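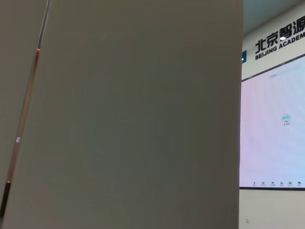

Gray panel, close up, wrist view.

March, 9:40

Picked up the generics cleanup in Limum where Hường left off. Goal for today: get the raw Reader type out of the config loader and see what the compiler complains about.

Changed Reader to Reader<T extends Record>. Build went to 24 unchecked warnings, all in the two adapter classes. Most come from the same helper, which returns a List with no type argument and lets every caller cast. Gave it a method-level type parameter and 17 of them went away. The other seven are in Zuccaro glue code that Cường wrote against the old interface. Left alone for now.

11:15

Problem with wildcards. copyAll(List<T> src, List<T> dst) won't accept a List<FrameRecord> and a List<Record> when T is pinned by an explicit type argument at the call site. Switched to List<? extends T> for src and List<? super T> for dst. Compiles. Roel pointed out that src could be read-only at that point and take an Iterable. Agreed, but it touches the public signature — separate commit.

Also tried making the array inside RingBuffer a T[]. Cannot create a generic array, as expected. Options are Object[] with one suppressed cast in get(), or pass in a Class<T> and use Array.newInstance. Went with Object[]. The suppression is on the local variable, not the whole method.

14:30

Ran the Galtard suite, 2,000 iterations on the buffer test with 8 threads. One ClassCastException, in a test that puts an Integer into a raw Reader on purpose. Before the change it failed later, in the consumer. Now it fails at the checked add, so the expected stack trace in the test is wrong. Updated the assertion.

No timing difference that I can separate from noise. Erasure gives the same bytecode for most of this anyway.

Open:
Bridge method on compareTo shows up twice in the Cirkum reflection dump. Filter on isBridge().
Ask Quyên if anything outside the repo still subclasses raw Reader.
Zuccaro warnings, see above.
Iterable change to copyAll, Roel to review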